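Jomholm bin-picking planner

README for the planner package. The perception package has its own README, as does the hardware driver.

Status

In daily use on the Trestero cell. The interfaces to perception are stable. The config keys are not, and were last renamed in November. If you have a config file older than that, run the migrate_config script before anything else, as the planner ignores keys it does not know and will start with defaults.

What it does

The planner takes a segmented point cloud of the bin and returns a ranked list of grasps, each with an approach path, a closing width and a retreat path. It does not move the arm. Execution belongs to the driver, which may refuse any path and must return a reason code if it does.

Planning runs in four stages:

Stage one fits the bin model. Walls and floor are fitted as five planes from the calibration file, then adjusted by up to 13 mm to allow for the bin having been knocked. Larger shifts raise BIN_MOVED and stop the cycle.

Stage two proposes grasps on each segment. Proposals come from paired surface normals and from a small set of shape templates (block, cup, rod, wedge). Segments that match no template still get proposals from the normals.

Stage three checks for collision against the bin walls, the other segments and the arm itself. The cable loop on the wrist is modelled as a swept capsule. It is larger than the real loop in most poses, and this costs some grasps close to the walls.

Stage four ranks what is left. The score is a weighted sum of contact quality, clearance and path length. Weights are in config/rank.cfg.
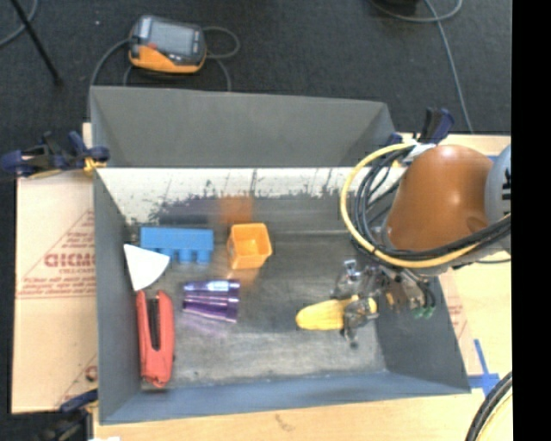

Ranking treats every segment as equally wanted. If you need a particular object first, pass its segment label in the request as prefer. The planner will then return grasps on other segments only if every grasp on the preferred one has been rejected.

Reflections

A semi-glossy bin floor gives false depth under brightly coloured objects, and the far wall can do the same. Perception marks points below the fitted floor plane as suspect, and the planner drops them in stage one. Points above the plane are kept even when they are wrong. Zamfira Furtună has a branch that compares colour across the wall boundary to find mirrored patches. It is not merged, as it also removes real objects that touch the wall.

Running

Start perception first, then:

jomholm_plan --cell trestero --config config/default.cfg

Add --dry to write the ranked list to disk without sending it to the driver. Add --replay with a log directory to plan again from recorded clouds.

Limits

The default cap is 32 proposals per segment. Raising it helps with long thin objects and slows stage three in proportion.

A cycle is abandoned if planning takes longer than 95 per cent of the time budget in the request. The partial list is written to the log and is not sent.

Overlapping objects are planned separately. The planner has no notion of one object resting on another, so lifting the lower one may drag the upper one along. Issue 1823 covers this.

Soft objects are treated as rigid.

Tests

Unit tests run without hardware. The replay tests need the log archive from the Punell file share. Ask Rocío Camacho for access.

Maintainers

Harish Vishwakarma: stages one and three, bin model, cable model
Remedios Padilla: proposals and templates
Rocío Camacho: ranking, replay tests, releases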